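Section planes slow to regenerate after importing a large STEP assembly

Category: CAD & Modeling > Import / Export > Performance

Senad Vasić

I have a Dilero 16 project with an imported STEP assembly of 422 parts. Orbiting is fine. As soon as I activate a section plane, every view change takes several seconds, and exporting the sheet set to PDF takes most of a lunch break. The same file opened in the older release behaves normally. Hardware acceleration is on and the graphics driver was updated in April. I have tried purging unused materials and turning off shadows, with no change. Is there a setting for how section fills are calculated, or do I have to rebuild the imported parts by hand?

Van Damme

Turn off section fill in the view style. That fixed it for me. Also check your driver.

Gratix

Turning off fill hides the symptom but you lose the poché on your sheets, so it depends on what you need to deliver.

The usual cause is faceting. The STEP importer converts curved faces to polygons using the tolerance set in the import dialog, and the default is too fine for anything with bolt holes or filleted corners. Each small cylinder becomes a ring of narrow faces. The section tool has to intersect all of them and then close the loops. One of my own parts came in with 4,000 edges and needed 42 after cleanup.
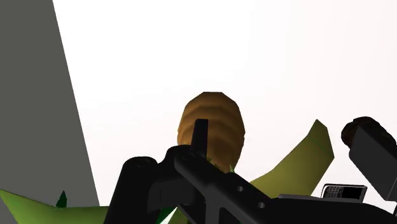
Rendered view, black link with two small holes along its upper surface.

What I would do, in this order:

1. Save a copy of the file.
2. Delete the imported assembly and import it again with the angular tolerance set to coarse. Leave "merge coplanar faces" checked.
3. Put fasteners and other small hardware on their own layer, and exclude that layer from the section plane.
4. Run the solid check on whatever is still slow. An open shell forces the fill routine to retry — it does this without any message, so the log is the only place you will see it.

If you have the Susolari add-on, disable it before testing. It listens for view changes and redraws its own labels on each one.

For PDF export, switch the sheet viewports from vector to hybrid. Line weights are kept, and the shaded faces are written as raster.

Senad Vasić

Coarse tolerance plus the separate layer did it. Two of the housings were open shells, now repaired. Hybrid export makes the hatch slightly soft at large scale but it is acceptable for review sets. Have not tested with the add-on off yet.

Contact | Terms of use | © Community Help Pages | Back to top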